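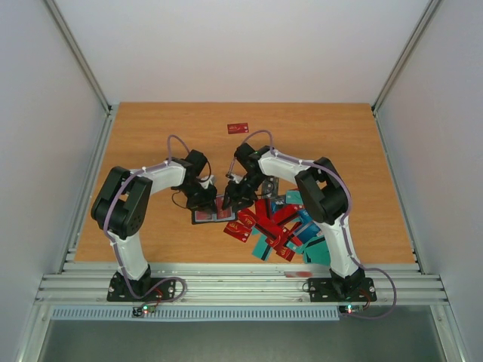

Two-arm cell with red and teal cards on the tabletop.

Equipment Planning Coordinator, Cluteck, Drastdale

Cluteck seeks a coordinator to plan the purchase of 3 additional robot cells. The position covers vendor quotes, spare grippers and cabling, and the yearly parts budget of $3,670 per cell — freight excluded. Experience with capital requests is required. The appointment begins in August. Applications should be addressed to Vaida Petrauskas, Purchasing Office.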